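The Slow Loss of Grip at Plestley
A gripper that passed every test dropped 22 housings in one shift. Finding the cause took longer than fixing it.
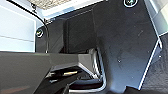 Force without contact

The first drop was logged at 2:10 in the morning. The arm in cell three at the Plestley plant picked a pump housing from the infeed, turned toward the test stand and released the part over the guard rail. The controller recorded a successful grip, a successful move and a successful place. The housing was on the floor.

By the end of the shift there had been 21 more. None of them raised an alarm. The cell kept running because, as far as its software could tell, every part had arrived.

Keisha Ferreira, the controls engineer responsible for the line, stopped the cell at shift change and pulled the logs. The motor current on the gripper looked normal. So did the finger position. "If you only had the numbers, you would say this was a healthy machine," she said. "The numbers were taken from the wrong end of the mechanism."

The gripper reports how hard its motor is working and where the drive thinks the fingers are. It does not measure pressure at the fingertips. Anything that absorbs force between the motor and the part is read as a firm grip. On this unit, a pivot pin had begun to walk sideways out of its bore. As it moved, one finger tilted slightly under load. The motor reached its current limit, the tilt took up the last of the travel, and the part was held along one edge.

Held that way, a housing would survive a slow lift. It would not survive the turn. The arm's peak acceleration comes 31 degrees into the swing, and most of the dropped parts left the fingers close to that point.

What the inspection missed

The gripper had been inspected nine days earlier. The procedure called for a visual check, a wipe-down and a test grip on a steel block. The block is wider than the housing, so the fingers close on it early in their stroke, where the worn pin still sat square. The test grip passed, and it would have gone on passing for some weeks.

The visual check was no better. The pin can be seen only from below with the fingers open, and the written procedure had the technician inspect the gripper from above with the fingers closed. The retaining ring that should have kept the pin in place was found later in the bottom of the cell, under the infeed.

Rafferty Kowalczyk, whose small consultancy of the same name was asked to review the failure, spent two days with the unit on a bench. He fitted a dial indicator to the finger and cycled it against a load cell set to the width of the housing. Clamping force at the tip measured 149 newtons. The controller was reporting 200.

"A quarter of the force was going into the linkage," Kowalczyk said. "You can bend a joint for a long time before it lets go, and the whole time it tells you that it is gripping."

The safety question

No one was hurt. The parts fell inside the fence or just beyond it, on a walkway that is little used at night. A housing weighs just under nine pounds, and Ferreira's report treats the ones that cleared the rail as near misses. The original risk assessment had covered a dropped part, but it assumed a power failure with the arm at rest. It did not consider a part released in mid-swing by a gripper that believed it was closed.

The fence height had been set on that assumption. The section along the walkway has since been raised, and the swing is now programmed to start with the wrist turned inward, so that a lost part travels toward the test stand.

Changes on the line

The repair itself took less than an hour: a new pin, a new ring and a replacement finger on the side that had been tilting. The other changes were slower. The steel test block has been replaced by one cut to the width of the housing. Inspection is done from below, fingers open, with a paint mark across the end of the pin and its seat. A broken mark means the pin has turned or shifted.

Plestley also added a part-present sensor at the test stand — an item that had been removed from the original quote to save money. The cell now stops on the first missing part.

Ferreira's report is dated November 4, 2020, and it recommends the same checks for the sister line at Kosutberg, which runs the same gripper on a lighter part. Two pins there were found with loose rings. Both were still seated. A fingertip force sensor made by Imine is due to go on trial in cell three in December, although Kowalczyk has doubts about how its cable will hold up at the wrist, where it must flex on every cycle.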